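Baysal extends spare parts supply to its full garden furniture range

Reading time: 3 minutes
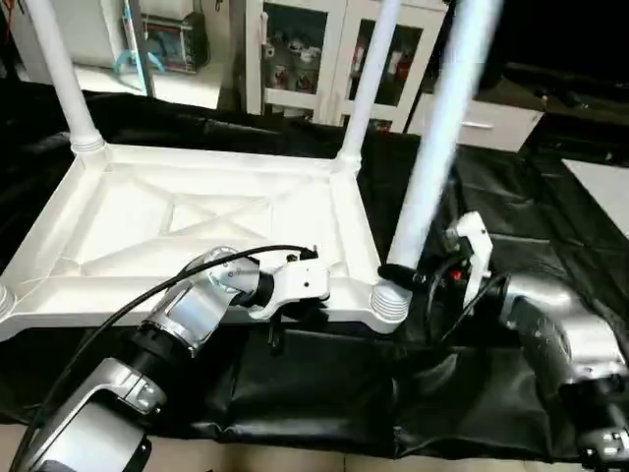 MASBRIDGE, October — Baysal, the garden and leisure furniture maker, will supply individual replacement parts for every table, chair and bench in its current range. Until now the company has offered parts only to trade buyers, and only for products still under guarantee. Retail customers with a damaged leg or a missing foot cap were asked to return the whole item.

The new parts list contains 3,660 lines. It covers legs, collars, foot caps, brace bars, parasol hole plugs, seat slats, arm rests and fixings. Each line carries a part number that matches the mark moulded or stamped on the item itself. Where older stock has no mark, the customer can measure the part and use the size tables on the Baysal website.

Orders received before 2 pm on a working day will leave the Grurnar warehouse the same day. Orders placed over the weekend, including those placed on Sunday, are packed on the next working day. Delivery within the mainland is normally complete within 48 hours of dispatch. Islands take longer and are charged by weight.

"Most furniture that comes back to us has one fault," said Erdal Aydoğan, head of product support at Baysal. "The rest of the item is sound. We were shipping a full table in one direction and a broken one in the other, and paying for both. A single leg fits in a carton that goes through the ordinary parcel network."

The change follows a trial at Sitside, the company's outlet store, which ran through the spring and summer. The store held a small stock of the fastest-moving parts behind the counter and sold them over the same till as complete products. Staff recorded the part, the product and the reason for purchase. Foot caps were the most requested item, followed by legs and then parasol hole plugs. Few customers asked for table tops, and these will be made to order.

Baysal has also changed how several parts are made. Leg threads on all new plastic tables now follow one of five standard sizes, which replaces the earlier practice of setting a thread for each model. A leg bought for a square side table will therefore fit any other table of the same height and thread size. Tables made before the change keep their original threads, and parts for them stay on the list for eight years after the last date of sale.

Legs are sold singly. The company advises customers to check the height of the remaining legs before ordering, as older tables were sold in both a standard and a low version. Threads should be clean and free of grit before fitting. Parts should be tightened by hand only — a wrench or strap tool can split the collar, and damage of this kind is outside the guarantee.

Colour match is not promised. White and grey plastics shift in tone after long use outdoors, and a new part may look lighter than its neighbours for the first season. Baysal does not plan to supply parts in an aged finish.

"We looked at tinting and decided against it," said Marcelino Lorente, materials manager. "The tone depends on where the table has stood and for how long. We would be guessing. A plain part from the current batch is the honest choice, and it gives the full working life of the material."

Worn parts can be handed in at Sitside, where they are sorted by material and sent to Grurnar for regrinding. Reground plastic is used in foot caps and plugs, where strength demands are low. It is not used in legs or collars.

Trade buyers keep their present terms. Pack sizes for hotels, holiday parks and schools are unchanged, and account holders can now order single parts at the trade rate with no minimum spend.

Last updated: October

Comments

garth_p
Does this cover the folding benches? Ours has lost a brace bar and the shop said it was scrap.

Baysal Support
Yes, brace bars for folding benches are on the list. The part number is on the underside of the seat.

Lindy W
Postage on one foot cap is more than the foot cap. Could you sell them in fours?

tomasz88
Measured my legs, two different threads on the same table. Must have been mixed up at some point. Which size do I go by?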